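Home | Minutes | Calendar | Contact

Veltimbridge Share Room – minutes, 2021-03-28 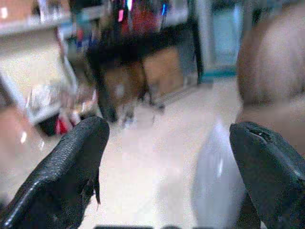 Main room, black table and boxes.

Present: Settimio D'Amico (chair), Kamarul Menon (notes), 5 members.

1. Tidying. Great progress! Kamarul wants the cardboard sorted next – flat pieces to Furner, sturdy boxes kept for packing. Agreed.

2. Table. Stays where it is. Everyone loves having a spot for the colorful stuff.

3. Budget. $198 left. Two shelves approved, $16 each.

Action: Settimio to call Furner.

2 shares | 5 comments
Last updated: March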